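The finger wave is a hairstyle in which damp hair is shaped into flat, S-shaped ridges using only the fingers, a comb and a setting product. It became hugely popular in the 1920s, when short bobs were everywhere and people wanted a way to soften them, and it has come back in one form or another ever since. Few styles do so much with so little equipment!

Traditional finger waving starts with a deep side part. The stylist works setting lotion or gel through the hair, presses one finger flat against the head, and draws the comb sideways beneath it to push up a ridge. A second finger holds that ridge while the comb moves in the opposite direction for the next one. The waves should meet up neatly at the back of the head - the hardest part to learn, and a lovely thing to see done well.
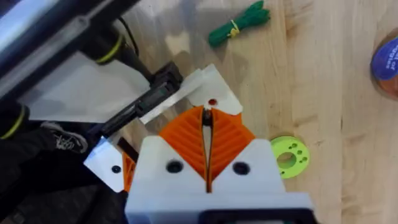
Hair of two to seven inches is easiest to work with. Fine, straight hair takes a ridge quickly but drops it just as fast, so a stronger gel is used. Coarse or curly hair may be smoothed first, though natural texture gives a wonderful depth to the finished wave. The set is left to dry completely under a hood dryer or in the open air, usually beneath a net.

Regional habits vary. At the Skiltmont school of hairdressing, students set 27 practice heads before working on a client, and the Mesero salon in Viklund still makes its own flaxseed lotion by boiling the seeds and straining them through cloth.

Finger waves are often confused with Marcel waves, which are made with a heated iron on dry hair. Skip waves are a related style - rows of finger waves alternate with rows of pin curls, giving a wider, looser pattern once brushed out.

Last updated Apr 5, 2025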